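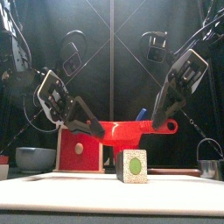

Idlow kitchen library opens its doors with 800 items to borrow

13 Sep 2025

Anyone in Idlow who has ever bought a jam pan for one weekend's work and then stored it for ten years will love this. The town's first kitchen library is open in the old Vilon shoe shop, and it has 800 items on its shelves, all ready to go home with a member for up to two weeks.

The range is terrific. There are canning kettles, cherry pitters, pasta rollers, fish poachers, cake pans in every size and a cider press that already has a waiting list. Small things are well covered too – strainers, jar lifters, kitchen scales, piping tips – and they can be borrowed in bundles, so a first-time pickle maker can walk out with a full kit in one bag.

Membership costs $4 a month, and the first month is free for households on Alhassan Street and the blocks behind it, where residents helped paint the shop over the summer. Members can take up to five items at a time. Late returns don't bring a fine, but you can't borrow again until the item is back.

The project grew out of the Flollanska, the fall food swap that fills the riverside parking lot with home-canned goods every year. Last year's swap drew roughly 2,000 people, and a survey at the gate asked what kept them from preserving more of their own food. The top answer was equipment. The second was cupboard space, which anyone living in one of the apartments over Main Street will understand!

Most of the stock was donated. The town added a grant of $4,000, spent mainly on shelving, a dishwasher and two pressure canners. The pressure canners come with a short lesson at the counter before they can be checked out, and their gauges will be tested each spring.

A tasting table will run on opening weekend with plum butter, green tomato relish and a very good pear chutney made in the shop's back kitchen. Recipe cards are free to take. Classes start later in the month, with apple butter first and sauerkraut after that, and a cookie-press night is planned for December.

The library is at the river end of Main Street, next to the bike shop, and is open afternoons and Saturday mornings. Bring proof of address to join. Donations of clean, working kitchen gear are welcome at the side door, but please, no more fondue sets for now – the shelf is full.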